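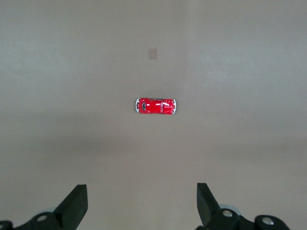 Small red car, open gripper.

Lumusetti Pick Cell, by Rustumeo

A two-finger arm for the sorting bench. It picks up small, shiny things and puts them where they go, then does it again, with no opinion about the radio.

The Skotendale returns room runs one. Danilo Lagman used to sort toy cars there all shift; now he sets up the trays, clears the jams and gets called over when the arm meets a car it doesn't care for. His wrists like the change. He misses the quiet a bit — the arm beeps.

Shift lead Zohreh Jalali asks buyers to plan for training. "It took us most of June to stop saying sorry to it."

What to expect at work: less reaching, more watching, and one new argument over who empties the reject bin. The cell does not empty the reject bin.

Reach: 897 mm
Arm weight: 27 kg
Part no.: LM-182
Fits: Quiambao benches, bolt-down only
Spare finger pads: sold in pairs, order 929

Ask for a bench visit before you order.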